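Vilside Parents Board > School Health > Seizure action plans and who gets trained?

maple_and_mud
Posted in July

Hi everyone, long post, sorry in advance. My daughter starts fourth grade at Vilside Elementary after the break and she has epilepsy, mostly well controlled, but she has had two longer seizures in the last year and her neurologist has prescribed a nasal rescue medicine for anything that goes past the time limit in her plan. The nurse has been lovely on the phone. My trouble is that she covers two buildings and is only at ours in the mornings. The office told me the secretary is "the backup" and that was the end of the conversation. What do other families do in the afternoons? I don't want to be that parent before school has even started, but I also don't want to lie awake until June!

tworivers_dad
Be that parent! We were, and they still wave at us in the car line. Ask for a meeting with the nurse, the classroom teacher and whoever runs the lunchroom, and bring the seizure action plan signed by the doctor. Ours is one page, with the rescue medicine part in a box at the top. Our son's teacher taped it inside her cabinet door where a sub would find it.

Hettie B.
School nurse here, different district, 519 kids across my buildings so I feel for yours. One backup person is thin. People get the flu, people go to lunch. I train 4 adults in every building for each child with a rescue order, and I like one of them to be whoever has the kids for gym. Whether non-nurses can give the medicine depends on your state and your district's policy, so ask for the policy in writing and read it with a cup of coffee.

quietcornerlot
I'm going to disagree a little, and I hope it comes across kindly. I was a classroom aide for years and we were handed a lot of medical jobs with a short video and a signature sheet. I'd have done anything for those kids, but I was scared to death of getting it wrong. To me the answer is a full-time nurse in every building, and every time parents accept a trained aide the district gets to put that off another year.

tworivers_dad
I don't think you're wrong about the nurses, I signed the petition too. But my kid had a seizure in the hallway at 1:40 in the afternoon and the person standing there was a math teacher. She knew to roll him on his side and look at the clock. I'll take her while we wait on the budget.

Hettie B.
Both of you are right, as far as I'm concerned. A video isn't training. I sit down with people, we practice with a trainer device that has no medicine in it, and I come back in the winter and do it all over again. If an aide tells me she isn't comfortable, I find somebody else and there are no hard feelings.

quietcornerlot
Well, I'd have liked to work in your building, Hettie. We never got the winter visit.

Krum Nikolovski
Hello all, my two are at the middle school now, so I'm a few years down the road from you, maple. A couple of things we learned the slow way. Check the expiration date on the medicine yourself and put it in your own calendar. Ask where it's kept and whether that room is locked after lunch, because ours was, and the only key went home with the nurse. I typed up all our questions one evening and I still have the list, so I'll pass it along if it would help.
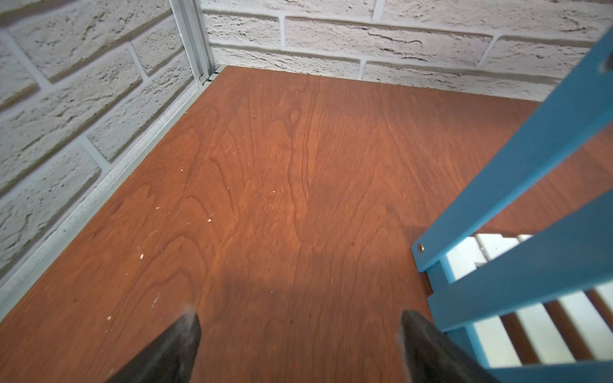 The other thing is field trips. We had a trip to the Temano nature center, which is 70 minutes by bus, and the medicine was very nearly left behind in the office. Now it's written into the plan that it travels with a trained adult on the same bus as my son. Same goes for after-school clubs, which the office tends to think of as somebody else's department.

maple_and_mud
Krum, yes please to the list! I hadn't thought about buses at all, and she rides one every day. Does the driver get trained too?

Krum Nikolovski
Ours got the basics: side, clock, radio it in. The bus company wouldn't agree to drivers giving medicine. We argued about it for a while and then settled on the driver pulling over and calling 911. I'm sending you the list in a message now.

quietcornerlot
Maple, does your daughter want her class to know? The kids in my room were wonderful once somebody explained it to them, and much calmer than the grownups.

maple_and_mud
She goes back and forth. Last night she wanted to give a talk with posters, and this morning she wanted it kept secret forever, so we'll see where she lands by August. I've emailed the nurse to ask for the meeting and for the written policy, and I'll come back and tell you how it goes. Thank you all, I feel a good deal better than I did at breakfast.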